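Went to the open day at Clendora on 7th June because a flyer promised "robots at work" and free parking. One of those was a lie. I paid 17 dollars for the parking.

The arrivals desk gave me a sticker with my name spelled three quarters right and a lanyard saying FOLLOW. I thought it was an instruction. Follow is the name of the software. I had already followed a man into a supply closet.

First hour: a talk by Ivar Strömberg, who runs the arm group and speaks like someone reading you the terms of a lease. I liked him a lot. He said the hardest object in robotics is whichever one you brought from home.

A guy in the second row asked when it will fold laundry. Strömberg looked at him for a good long while and said "next question."

Then they walked us down to the demo room, where Karthikeyan Kulkarni was running the arm in simulation on a big wall screen. He's been on the Zorkedine project long enough to refer to the gripper as "she" and the table as "the enemy."

The job: pick things out of a pile of household stuff on a dining table. In software, so if it throws the wine bottle, the mop budget is unaffected.

One view comes from right down by the fingers and the other takes in the table. Kulkarni flipped between them all afternoon like a man with two ballgames on. 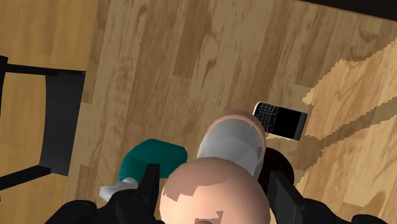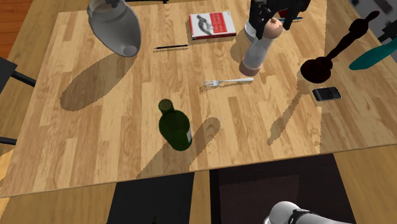
I asked who chose the objects. He said there are 2,000 in the library and the computer deals them out like cards. So you get whatever dinner party it feels like throwing. A trophy and a fork. I've been to that party.

Me: does it know that's a grinder?
Kulkarni: it knows where it is.
Me: but does it know what it's for?
Kulkarni: do you want a turn or not?

I wanted a turn.

You get a little handheld controller and 60 seconds. You squeeze to close the fingers. Everybody squeezes too early. A child of maybe nine went ahead of me and did not squeeze too early, and I would like that left out of the official record.

My first attempt closed very firmly on air. "Good grip strength," said Kulkarni, who is a kind man.

Second attempt, I went for the grinder again and pushed it over. It lay there on its side and I swear it looked relieved.

Third attempt I got it! Up it went, an inch, maybe two. I turned around to see if anyone was watching and my hand turned around with me, and so did the arm. They reset the table.

There was a scoreboard. I finished 31st. There was a woman below me, but she'd left to take a phone call.

Talked to Strömberg by the coffee afterward. I asked why they'd show the public the part where it misses. He said if they only showed the good runs, people would go home and ask about laundry.

The coffee, by the way, came out of a machine with one button. It gave me hot chocolate. I didn't say anything, they'd had a long day.

They do another one later in June and you can sign up at the front desk. I signed up. I've been practicing with kitchen tongs and a salt shaker, and my wife has started eating in the other room.

Bring cash for the parking.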